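To: props-and-replicas list
Subject: Re: Replica corn, seam lines and colour match
Wednesday, 7:40 am

Replying inline where it makes sense, then a few notes at the end on storage and on the order.

> We are setting up a market stall display for the Pengate foyer and need
> replica sweet corn that will hold up to visitors picking it up. The last
> lot we had was wax and lasted one summer. I have a Niltent catalogue and
> a Raudsepp catalogue in front of me and can't tell from either what the
> cobs are made of.

Neither catalogue says. Niltent lists everything under "display produce" and gives a length and a weight. Raudsepp gives a length only. I have bought from both and the material has changed between batches without the item number changing, so ask for the material in writing before you pay for anything.

For handling, the choice is between hollow blow-moulded plastic and a soft solid rubber. Foam with a painted skin is fine behind glass and no good in a bin where people rummage. The skin splits at the kernels first, then peels in strips along the rows. I would not put foam out for the public for even a weekend.

> Does it matter if the kernels are moulded separately or in one piece?

One piece. I have never seen separate kernels survive handling. What does matter is whether the rows were cut deep enough in the mould. A shallow mould gives you a yellow cylinder with bumps, and from two metres away it reads as a bath toy. A good one has the kernels packed close with a definite groove between the rows, so that each kernel picks up its own small highlight.

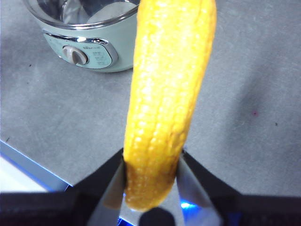
Colour is the other thing people get wrong. Fresh sweet corn is paler than most replica makers think, and most of what is sold is a strong golden yellow. Under warm lamps this drifts towards orange, and next to real or replica lemons it looks off. If your foyer has daylight on one side and lamps on the other, lay the cobs out under both before you decide. A thin wash of off-white acrylic worked into the grooves and wiped off the tops brings the colour down without hiding the moulding. Test the wash on the underside of one cob and leave it a week. On some soft rubbers the paint never cures and stays tacky, and then it collects lint.

> How do I deal with the seam? On the wax ones it was invisible.

Moulded cobs will usually have two seams running the length of the cob, opposite each other. If the maker was careful they fall in a groove between rows and you can leave them alone. If they run across the kernels, take them down with a sharp scalpel held nearly flat, working from the narrow end to the stalk end, a few millimetres at a time. Do not sand. Sanding leaves a matte stripe which shows up worse than the seam did. On soft rubber you can't sand anyway, it just drags.

If the surface does go dull, a satin water-based varnish over the whole cob is better than trying to patch the stripe. Full gloss is too much. Real kernels are shiny but the cob as a whole isn't.

> We have no husks. Do we need them?

It depends on how you are stacking. Bare cobs in a crate look like a factory outlet. I would put husks on perhaps one in four and bury the stalk ends of the rest. Crepe paper is cheap and fades in a season. Dyed raffia lasts longer, though it sheds, and the loose ends get everywhere. The best I have used was cotton organdie, cut on the bias, stiffened with diluted PVA and dried over a bottle. It takes an evening to do a dozen.

Cleaning. Lukewarm water, a drop of dish soap, a soft toothbrush along the rows and never across them. Keep solvents away, including the citrus label removers. Hollow cobs often have a vent hole at the stalk end, so plug it before washing or you will be shaking water out of them for a month.

Storage. Single layer, in trays, out of the sun. Don't let soft rubber touch hard plastic over the winter, as some combinations will mark each other and the mark doesn't come off. Tissue between layers is enough. Avoid newspaper, the ink transfers to yellow very readily.

Quantities. For a standard slanted market crate with a false bottom you need around 76 cobs for a full look. Without the false bottom you will need far more and nobody will see most of them. My last Cedell quote was for 600 pieces mixed, vegetables and fruit, and the price break was at 700, so if anyone else on the list wants replica produce before August it would be worth combining. The Cedell corn is item 3685 in the sheet I have, one-piece moulding, material stated as soft vinyl. I haven't handled that one and can't vouch for the colour.

If you do order samples, get two of each, one to cut in half. Wall thickness is the only thing that tells you how a hollow cob will behave once it has been dropped, and please post the measurements here when you have them.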